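Putting things away, part two

Posted 11 February 2019

The first part of this, back in August, dealt with carrying. I argued that carrying is more or less solved provided the floor is flat and the thing being carried is a box. Several people wrote to say that their floors are not flat and their things are not boxes, which I accept. This part is about small objects on a table, and whether a machine can be trusted to tidy them.

I chose small objects for two reasons. They make up most of what I would pay to have dealt with at home, and they also make up a good deal of the bench work at Ponstead, where I spent nine years in returns and repair. A return came in, somebody opened it, took out the contents, laid them down, checked them against a sheet and put each one in the right tray. The job needs no strength and very little skill. It has resisted every attempt to automate it that I know of, including one of mine.

The usual explanation is that grasping is hard. I think this is out of date for rigid objects of a sensible size. Two stiff fingers that close in parallel will hold most things you would find in a desk drawer, if they arrive in the right place at the right angle. The closing is easy. What costs the effort is the arriving, and then knowing what you have got.

Take thickness. A flat object lying on a flat table offers the fingers a few millimetres of edge. A person deals with this without noticing, by sliding the thing to the table's edge, or by pressing one side with a fingertip so that the other lifts. A gripper with rigid fingers has to come down very close to the surface, and the tolerance is then set by how well the arm knows the height of the table. My own arm, a second-hand Vidal with all its original backlash, did not know this well enough. I fitted a spring behind each finger and the problem went away, at the price of a new one: the fingers now had some give sideways as well.

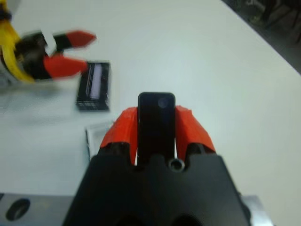 Then there is the matter of surfaces. Glossy black plastic and clear plastic are the two materials I would leave out of any demonstration I wanted to go well. A depth camera of the ordinary sort tends to return nothing useful for either. The black absorbs too much of the light and throws the rest off in one direction, and the clear lets it straight through, so the software sees table where there is a case. On a white table under even lighting you can get a long way with plain colour images instead, and that is where most of the recent effort seems to have gone.

Two arms help more than I expected. With one arm, every change of grip means putting the object down and picking it up again, and each of those is a chance to fail. With two, one hand can hold while the other fetches, or turn a thing over in the air. The cost is that the arms now share a space and must keep out of each other's way, and that a blurred elbow passing through the camera view is something the software has to put up with.

I kept a log for my own rig. Out of 1000 attempts at moving a single object from table to tray, 417 ended with the object in the tray the right way up. I counted an object that landed upside down as a failure, which some would call harsh. At Ketesgate, where the trays fed a label printer, upside down meant stopping the line.

That rate is no use in a house. It may be of some use on a bench, if a failed attempt leaves the object where it was and the machine can simply try again. Many of mine did. The ones that matter are those where the object ends up somewhere new and worse, such as the floor, and I did not separate these in the log. I should have done.

So my answer for rigid objects on a clear table is nearly, slowly, with somebody in the building. For a kitchen drawer it is no, and I would not buy anything that claimed otherwise.

I have ordered a pair of softer fingertips from Estlow and will repeat the test with the same trays. Cables and anything made of cloth will have to wait for a third part.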